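煮核桃皮的女人:和 Evelien Michiels 聊墨水

2026年1月11日

去 Nustow 之前我给 Evelien Michiels 写过一封信,用的是她自己做的墨水,字写得歪歪扭扭,墨还洇了一大片。她回信第一句就说我的纸不行。所以见面的时候我先把纸从包里掏出来给她看,她捏着一角对着窗户照了照,说:“哦,这是打印纸,打印纸你怪谁呢?”

就这么聊开了。

她的墨水牌子叫 Ivard,我原来以为是哪位祖先的姓,特地问了。“是我小时候养的一只鹅,”她说,“凶得很,邮递员都绕着走。起名字那天我想了一下午,想的都是很文雅的词,越想越难受,最后写了鹅的名字,反而顺眼。”瓶标上没有鹅,我有点失望,她说画过,画出来像茶壶。

Evelien 做墨水之前在 Jodivville 的一家印刷厂上班,管校色。那是个要整天盯着同一块蓝看的活儿,看久了回家看什么都偏绿。后来厂子搬走了,她没跟着搬,在家里闲着,拿院子里的核桃青皮煮了一锅水,本来是想染围巾。围巾染坏了(她现在还围着,我觉得挺好看的,一种说不清的烟灰褐色),锅底剩的那点浓汤她舍不得倒,拿蘸水笔试着写了两行字。

“写的什么?”

“购物清单。牛奶,电池,鞋带。那张纸我到现在还留着,颜色一点没跑,倒是那双鞋早扔了。”

核桃墨这个东西,我以前只在讲老手稿的书里看到过,总觉得很神秘,听她讲下来就是一锅很难闻的汤。青皮要放到发黑发软,她用的词是“烂到你不想碰”,然后加水,小火,慢慢收。她家厨房的天花板因此有一块颜色特别深,她先生提过一次意见,之后她就把炉子挪进了后院的棚子。

“冬天在棚子里煮墨水是很幸福的,”她说,“暖和,安静,手边有收音机。夏天就别提了,苍蝇比我还关心进度。”

我问她怎么知道煮到什么程度算好。她说看笔尖上挂不挂得住。说着就从抽屉里拿出一支笔杆磨得发亮的蘸水笔,蘸一下,提起来,让我看那一滴怎么走。挂得太久是太稠,写出来一道一道的;一下子就掉,那还得回锅。我看了半天,老实说看不出差别,在我眼里都是一滴褐色的东西。她一点不介意,说她教过的人里头,大部分都是写到第三张纸才忽然看出来的。

讲到装瓶她话就多了,比讲颜色还多!她最早用玻璃瓶,厚底的那种,漂亮,也贵,寄出去碎了不少。有一个买家收到的是一整盒褐色的碎渣,写信来说邻居以为他家出了什么事。后来她改了小号的塑料瓶做试用装,被老顾客骂了一阵子。 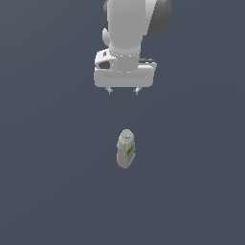 小号塑料瓶一只,瓶身直立。

“他们说塑料瓶没有仪式感,”Evelien 说,“我说您写的是日记,又不是签条约。再说试用装就是让你试的,试完觉得不喜欢,心里也不会舍不得那个瓶子。”

她试过的瓶子多得吓人,架子上排着的那些她都不许我碰,说排列有讲究。让她头疼的主要是瓶口。口太大,笔是好蘸了,盖子一歪就漏;口太小,粗一点的钢笔根本伸不进去,一瓶墨用到一半就成了摆设。最后定下来的那种是从 Agyeman 那里找到的。Agyeman 是 Nustow 老街上的一家文具铺,也卖缝纫线,也修拉链,地下室里堆着不知哪年进的空瓶。老板一次性全让给了她,1,000只,她和先生开着小车来回跑,后座塞满了还往副驾驶的脚底下塞。

“用完了怎么办?”我问。

“用完了再愁。”她想了想又补一句,“已经快用完了,已经在愁了。”

说到这儿我们去棚子里看了一眼。那天没开火,锅扣在地上,墙上钉着一排她染过的布条,每条底下用铅笔写着日期和两三个词。我抄了几条:“雨天,太稀”“加多了胶,像糖浆”“这个好,忘了怎么做的”。最后这条我看笑了,她说别笑,为了这一条她整整折腾了一个春天,到现在也没做出来一模一样的。 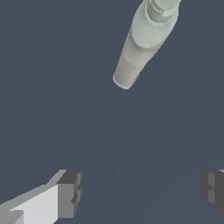

浅灰的柱身,到上头一圈一圈地收窄。

她说的胶是阿拉伯胶。核桃汤光煮浓了还不够,得有点东西让它老老实实待在纸面上,不往纤维里钻。胶放少了就像我写的那封信,毛茸茸的一片。放多了又发亮,干得慢,手一蹭全花。她早年有一批就放多了,偏偏那一批卖得特别好,买的人都说喜欢那种光泽。“我退也不是,不退也不是,只好在纸条上写:请耐心等它干。”

这种墨不能灌进钢笔里,她讲了好几遍,大概是被问怕了。里头有细渣,有胶,灌进去过一夜就能把笔堵死。她收到过一支寄来求救的钢笔,包得里三层外三层,附了一封很长很伤心的信。她泡了好些天温水,一遍一遍地冲,总算通了,寄回去的时候附了一支最便宜的蘸水笔尖。那人后来成了她最稳定的主顾,每年三月都来订货,从来不解释为什么是三月。

那有没有能灌钢笔的?有,她现在做一款蓝灰色的,用的是染料,和核桃没关系。她讲起这个颜色的时候语气有点变,像在说一个不太听话但又很争气的孩子。校色那些年她最怕的就是灰蓝,灯一换就跑,早上看是一个样,下午看又是另一个样。“做了8个版本,”她说,“每个版本我都在窗边、在灯底下、在地下室各写一张,贴在冰箱上。我先生拿牛奶的时候被我逼着投票。他永远投最左边那张,后来我才发现他根本没看。”

那款颜色叫什么名字,她到现在没定,瓶子上先贴了个“灰蓝”。有人来信建议叫暴风雨,有人建议叫石板屋顶,还有个小朋友建议叫“鲨鱼的肚子”。我投鲨鱼一票,她说到目前为止鲨鱼领先。

我很好奇这样做下来能不能过日子,绕来绕去不好意思问,她倒自己讲了。好的月份卖出去大约300瓶,差的月份不想讲。账她自己记,就用核桃墨记,“写错了也擦不掉,所以我算数变好了”。她还在 Jodivville 的图书馆教一门晚间的课,教人怎么用蘸水笔,来的人有想写婚礼请柬的,有想把祖母的菜谱重抄一遍的,也有就是下班了不想马上回家的。

课上头一件事是让所有人写自己的名字,写到烦为止。

“大家写自己的名字都太快了,”她说,“签了一辈子,最后签成一根面条。蘸水笔不许你快,一快就没墨,再快就戳纸。有位先生写到后来停下来,说他名字里有一个字母他大概二十年没写出来过了。”
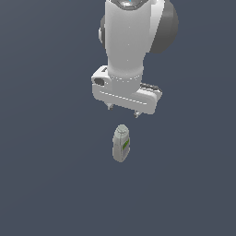 我问她那位先生后来还来不来,她说来,坐固定的位子,现在抄诗,抄得很慢,一晚上抄不完一首也不着急。她对学生的字写得好不好看不太有要求,有要求的是坐姿和洗笔。洗笔尤其严格,清水涮一遍,布擦干,尖朝上放。谁要是写完就把笔往桌上一扔,她会走过去站在旁边,什么也不说,就站着。

“管用吗?”

“特别管用。”

中间她先生进来过一趟,端了咖啡,听见我们在说洗笔,马上又出去了。她说他以前也上过一节课。

聊到后面天都暗了,她开了灯,桌上那张试色的纸果然变了个颜色,我叫出声来,她得意得不行,把纸一会儿挪到灯下一会儿挪到窗口,让我看灰怎么往绿里走,又怎么走回来。我忽然有点明白她在印刷厂那些年是怎么过的,一个人要是能为这么一点点变化高兴,盯着一块蓝看一整天大概也没有那么难熬。她听了我这个想法,很不客气地摇头:“难熬的,很难熬。那时候是别人告诉我哪个蓝是对的。”

我问她还想做什么颜色。她说想做一种红,要旧的,像书脊晒褪了的那种。茜草根试过,煮出来偏橙,写在纸上像番茄酱;后来又换了水,换了锅,还是番茄酱。院子尽头那一小片茜草是她专门种的,根要等好几年才够粗,她前年心急挖了一次,挖出来细得像线,又给埋回去了。“它们可能记仇。”她说。

临走她给我装了2瓶,一瓶核桃的,一瓶灰蓝的,又从抽屉里抽了一沓纸,说打印纸求你别用了。纸是 Agyeman 的,摸着有点涩,边上裁得不太齐。我在回去的火车上就忍不住拿出来写,车一晃,墨滴在裤子上,核桃的那瓶。回家洗了三遍,还在。

我写信告诉她这件事,用的好纸,字比上次端正多了。她回信说颜色很准,别洗了,问我裤子是不是棉的。

是棉的。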